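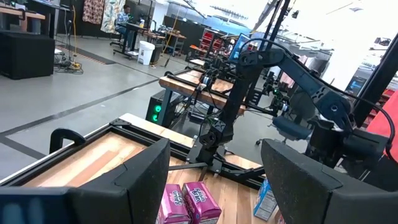 Ottilie Rüegg wrote in under my last printer review to ask whether the Skumberg would stay connected to her Wi-Fi for more than a day, because her old inkjet never did. I have had one on the shelf by my desk since April, so I can answer that along with the rest.

## Skumberg mono laser printer, long-term review

The Skumberg is a black-and-white laser printer with a flatbed scanner on top and a sheet feeder above that. It prints, copies and scans. There is no fax. I paid full price for it at Sandhu, the office supply store across town, and have put some 4000 pages through it, mostly invoices, packing slips and school forms.

### Setup

Unpacking is simple. You pull off the orange tape, slide the toner out, remove the plastic strip and push the toner back in until it clicks. The paper guide inside the tray is stiff the first time you move it.

The Wi-Fi setup took me 35 minutes, and most of that was my own fault. The printer only sees the 2.4 GHz band, and I was trying to join it to the 5 GHz one. The quick start sheet doesn't mention this. It is on page 8 of the full manual, which you have to download. Once I picked the right network it joined on the first try. The password has to be entered with arrow keys on a two-line display, so write it down first and watch the capitals.

On Windows I installed the full driver package. It also wants to install a photo organizer and a toner ordering tool. Both boxes can be unchecked on the second screen. My wife's Mac found the printer without any download.

### Wi-Fi

To answer Ottilie: yes, mostly. For the first few weeks mine dropped off the network whenever it went into deep sleep, and the computer would show it as offline. Two changes fixed that. I gave the printer a reserved address in the router settings, and I turned deep sleep off in the printer's network menu. Regular sleep still works. I have had one dropout after that, on a Tuesday morning after a power cut, and restarting the printer brought it back.

If you can run a USB cable, do it. The cable isn't included.

### Print quality and speed

Text is sharp and dark, even at the default setting. Gray areas in charts show faint banding. Photos are poor, but I wouldn't buy this type of printer for photos. The first page takes a while to come out after sleep. After that it moves along well, and two-sided printing slows it down by about half.

I had a few jams with heavy card stock. With plain paper I have had one, and it cleared from the back door without tools.

### Scanning

The flatbed is fine. The sheet feeder pulls pages slightly crooked if you load more than a few, and it can't scan both sides in one pass. The bundled scan program forgets my folder choice every time it updates. I now use the scan tool that came with Windows.

### Toner

The starter toner ran out sooner than I expected. I replaced it with a Dukach cartridge, which cost $120 and is still going. I tried a cheaper Brakier one in between. It printed fine but left a light smudge down the right margin, and Sandhu took it back.

### Should you buy it?

I would buy it again for a home office that prints a lot of text. If you scan stacks of two-sided pages, look at the next model up. Check the cartridge number before ordering toner, as the older Skumberg takes a different one and the boxes look nearly the same.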